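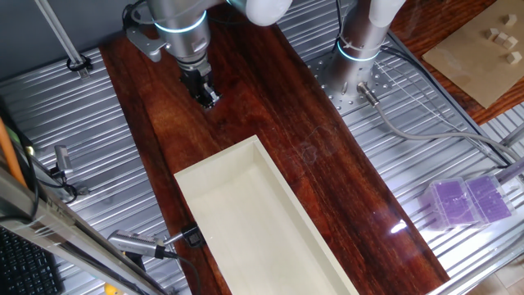
February
Liviu Pop

Handout 4: Varnished Boards and Small Parts

This handout covers clear-finished hardwood boards used as a work surface, how to read the condition of the finish, and how to set out small parts on or near one. Bring it to the bench session at Wurkbridge. The reading from Mavromatis, chapter on film finishes, goes with it.

1. Gloss

A glossy finish reflects light in one direction. A satin finish scatters it. On dark reddish boards the gloss makes the grain look deeper, and it also makes every mark easier to see. Look at the board from two positions before you write anything down. A bright patch of glare can cover a fault completely, and the patch moves when you do.

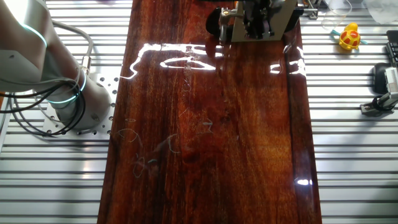 2. Surface marks

Pale, thin, curved lines on a dark finish are usually in the film and have not reached the wood. Draw a fingernail across them. If it doesn't catch, start with polishing compound. If it catches, wet-sand first at 2,000 grit, then 3,000, then polish.

Do not go to 100 grit unless the whole film is coming off. Students did this last term on the Nevby panels and cut through the color at the edges.

Marks with loops and short dashes mixed together tend to come from parts being slid around. Lift parts, don't slide them.

3. Setting out

Small blocks go on a piece of cardboard beside the work. Long open trays can sit directly on the board if the underside is clean. Check it with your hand.

On a ridged metal bench the board rests on the ridges only. Push down on each corner. If it rocks, turn it or shim it.

4. For next time

Write one page on a finished board of your own choosing. Give the color, the direction of the grain, the degree of gloss and any marks, and say which marks you would leave alone. The test panels are worth 50 points and the page is graded separately. Gorila pads are in the second drawer; put used ones in the bin by the sink.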